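Stovadance Community Dance Program
Progress report to the Burden Fund
Second reporting period
Prepared by Ljubica Pavlović, program coordinator

Summary

The weekly classes are running as planned and the winter social went ahead in December. Spending is under budget by $1,818, nearly all of it in travel. The one item behind schedule is the repair of the hall floor, which is covered below. We are not asking for any change to the grant amount. We are asking to move part of the travel line, and the request is in the budget section.

Classes

We offered 3 weekly classes in this period: beginners, mixed level, and a seated class for older members. Enrolment across all of them stands at 96. The beginners' class filled first and has a waiting list. The mixed level class lost people in the middle of the period when the evening bus was rerouted, and we moved the start to 6:30 so that those coming from the east side could make the earlier connection. Attendance recovered after that.

The seated class has changed more than the others. It was planned as a gentle version of the beginners' material, but the members asked for proper figures with partners, done from chairs. Malachy Corrigan rewrote the lesson plans to suit. He has also slowed down the recorded music for some of the tunes, and we now keep a separate set of recordings for that group. The chairs at the hall have arms, which get in the way. We have been borrowing armless ones from the school next door and carrying them back the same night.

We had hoped to start a children's class as well. Two teachers were interested but neither could commit to the after-school slot. We will try again in spring.

Live music

The grant asked us to use live players for at least part of the program. Live musicians played for the mixed level class in every second week and for the whole of the winter social. Our fiddle player is leaving the region and we have not found a replacement. The accordion and piano can carry most of the repertoire without her, but the waltzes will be thinner.

The winter social

The social was held at Mosier Hall and ran until 11 p.m. Beginners were put in sets with experienced dancers for the first half, and the second half was open. Supper was a potluck. We had two complaints about the noise at the end of the night, both from the same street, and we have written to the residents there. Next year the last dance will be at 10:30.

The caller's microphone failed early in the evening and she worked without it. People at the back could not hear the changes. We have priced a replacement and can cover it from door takings.

Hall floor

Mosier Hall was built in 1894 and the floor has been patched many times. The boards near the stage have lifted, and we have kept dancers off that end for the whole period. Berisha inspected the joists and found the framing sound, so the work is limited to lifting and relaying the boards, then sanding and finishing. Their earlier booking ran long and our start was pushed back. The quote has not changed. The hall will be closed while the finish cures, and classes will move to the school gym for that time.

Budget

Wages, hall rent and music fees are in line with the approved budget. Travel is underspent by the amount given in the summary, as the visiting teacher shared a ride with another group and stayed with a member's family. We would like your approval to put this money toward accommodation for visiting teachers next season.

Teacher accommodation

Hotel rates in town have gone up and we would like to have a room of our own to offer. The one we are considering is a small bedroom with green walls, a sloping ceiling and a polished wood floor. It is a short walk from the hall. The rent would be paid by the week, only in weeks when a teacher is visiting.

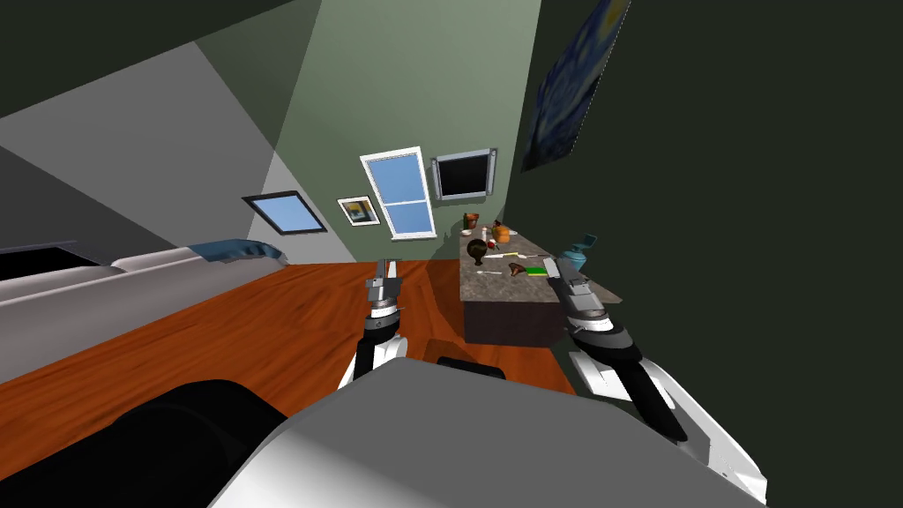 Plans for the next period

Complete the floor work and return to Mosier Hall.
Find a fiddle player.
Advertise again for a children's teacher.
Send the final accounts and the member survey with our next report.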